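Jan 28, 2020

Workbook, direct mail test for the Pindimik course launch

Drop is done! The whole list went out from the mail house and the tray tags match the count I gave them – 2399 pieces, after the dedupe and after pulling the addresses that came back last time. I'm writing this while it's fresh, mostly so I can find it again when we do the next one, and partly for Zofia Dudek, who asked for the messy version instead of the tidy report.

Background for anyone opening the notebook at this page. Pindimik is the home-study course on selling handmade goods online. We sold it by email only in November and it did fine, and then it went quiet, the way email launches do once everyone who was going to open has opened. A good chunk of the list has a postal address on file from the free workbook offer. I've wanted to mail those people a real letter for ages, and now we have!

What went in the envelope:

Letter, both sides of two sheets, plain typewriter-looking font, signed in blue.
Order form on cream stock, with the web address and a phone number.
A small lift note, folded once, only in half the pieces (see split below).
No brochure. I had one laid out and I took it out again the night before proofs. It looked lovely and it made the whole package feel like a catalog.

The split. Version A has the headline about the first sale, version B has the headline about the empty inbox. Same offer, same price, same deadline. I wanted to test the lift note separately, so there are four cells really: A with note, A without, B with note, B without. Each cell has its own short web address printed on the order form and its own extension to quote on the phone. Cells were assigned by every fourth record after sorting by zip, so no cell should be heavy on one region. I checked the first few pages of each file by eye and they look nicely mixed.

Mistake to record: I originally sorted by signup date and took every fourth record from that. Fine in theory, but the workbook offer ran in batches and the old signups are all bunched at the top with a lot of dead addresses. Sorting by zip after cleaning is better. Do it in that order next time: clean, dedupe, sort, assign. I did dedupe last and had to reassign everything, which cost me a whole evening.
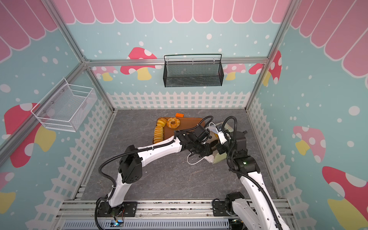 The merge was the part I was most nervous about, and it went better than I'd hoped. Diro handles first names properly now as long as the field is filled. When it's blank it prints the greeting with a gap and then a comma, and that looks terrible on a letter that's supposed to feel personal. My fix was a second column called greeting, with "Hello" plus first name where we have one and "Hello there" where we don't. Then the template only ever calls the greeting column. Simple, and I should have been doing it in email for years.

Other merge notes while I remember them:

All-caps names. People type their names in capitals on their phones. Run proper case, then look through the list by hand for the Mc and Mac and de and van names, since proper case flattens them.
Two people in one household. I kept both records if the first names differ and the email addresses differ. Could argue this either way. One letter per house would be cheaper.
Apartment numbers in the wrong field. The address check caught most of them. A few I moved by hand.
Zip codes with a leading zero. The spreadsheet ate the zero, as always. Format the column as text BEFORE pasting. I have written this in the notebook before and I'm writing it again in capitals.

Printer. We used Jellaslow for the letters and the order forms and I'd happily use them again. They rang me up when they saw that my signature file was low resolution, and they waited while I signed a clean sheet and scanned it. The first proof had the P.S. pushed over onto a new page all by itself. I cut a sentence from the middle of page three (the one about my first website, nobody will miss it) and the P.S. came back up to where it belongs, right under the signature. People read the headline, then flip to the end and read the P.S., so I want that P.S. easy to find.

Second proof was clean. I read it out loud, start to finish, standing up. Found one doubled "the" that way and a sentence so long I ran out of breath. Reading aloud is the best editing trick I have and it costs nothing.

Now the web side. The four landing pages are the same page with a hidden tag that passes through to the order. I placed a test order through each one. Three came through tagged properly. The B-without-note page sent no tag at all, because I'd copied it from an older draft with the previous form embedded. Fixed, tested again, good. If I hadn't placed the test orders, one whole cell would have gone into the general pile and I'd have been scratching my head for weeks over why it did so badly.

Also turned off the exit pop-up on all of them. Somebody who has read a long letter and typed in an address by hand doesn't need a pop-up offering them a free checklist.
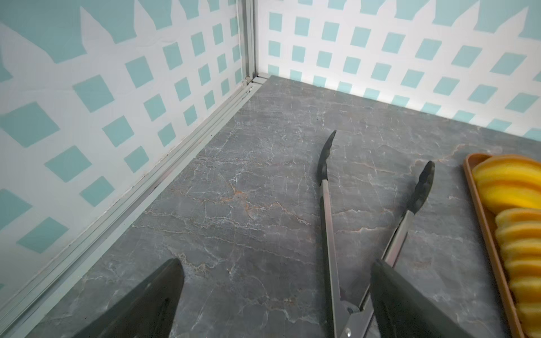

Zofia Dudek wrote in the margin of the shared copy that she likes the four cells but thinks they're too thin to tell us much about the lift note, and that I should decide now, in writing, what size of gap I'd believe. She also wants to know why the phone extensions are all one digit apart, when callers will misread them off the form.

Both fair. On the first, I've thought it over and I'm going to read the headline test first, pooling the note and no-note cells together, and treat the lift note as a hint only. If the two headlines come in within a handful of orders of each other I'll call it a draw and pick the one I enjoy writing to. There, it's in writing. On the extensions, she's right and it's too late for this drop. I've asked whoever picks up the phone to ask for the headline too. "What does it say in big letters at the top of your letter?" is a question anyone can answer with the letter in front of them, and it gets people talking.

Follow-up sequence, as planned:

Email to the mailed group saying a letter is on its way. Short, no link. It went out this morning and I've already had replies, which delighted me! One reader said she couldn't remember when she last got a letter that wasn't a bill.
Postcard to non-buyers, 5 days before the deadline. Artwork is half done. Same headline as their letter, so the split has to carry over – keep the cell column in the file, don't strip it.
Last-day email, morning and evening.

I've gone back and forth on whether emailing the group spoils the test. It goes to all four cells with the same words, so the comparison should hold up. What I lose is any clean reading on what the letter does all alone. I can live with that for a first go. If the numbers justify a second drop, I'd hold back a slice that gets the letter and nothing else, and another slice that gets only the emails.

Envelope thoughts, because I keep changing my mind. We went with plain white, live stamp, return address with no company name. The mail house wanted to use the meter and I said no. A live stamp takes them longer, and they did charge for it, but I opened my own mail over the sink for a week and sorted it into keep and toss, and everything with a meter mark went straight into toss without my thinking about it. Not science, but it convinced me. Next time I'd love to try a colored envelope in one cell. Górecki has a soft gray one I keep going back to in their sample book, and the paper takes ink beautifully.

Seeds. I put myself on the list at 3 addresses, with a slightly different middle initial on each one so I can see which file they came from. Writing the arrival dates on the envelopes as they land. Please don't throw any of them out if they turn up at the office! I want to see how they look after going through the sorting machines, and whether the lift note stays folded inside the letter or slides down to the bottom.

Still to do:

Finish postcard and send to Jellaslow for proof.
Make the tally sheet, a row per day, a column per cell, with phone and web kept apart.
Write the thank-you page properly. It currently says "Thanks, your order has been received" and that's a waste of the happiest moment in the whole process. I'd like a short video there, or at least a warm paragraph and a clear note on when the login arrives.
Decide what to do about returned mail. My vote is to log every one against the file and mark the record, however dull that is.
Ask the mail house for their drop paperwork and staple it in here.
Look up the old script for refund calls and soften it.

One idea for later that I don't want to lose. On the order form there's a blank strip along the bottom where the coupon line used to be. Could ask a single question there: what are you making? The people who mail the form back would fill it in, I'm sure of it, and those answers would be gold for the next letter. I'd want it handwritten and unprompted, with no boxes to tick. Will mock one up with the postcard.

Tally sheet goes on the next page. First column starts when the first seed letter lands.

Contact | Copyright 2020 | Back to top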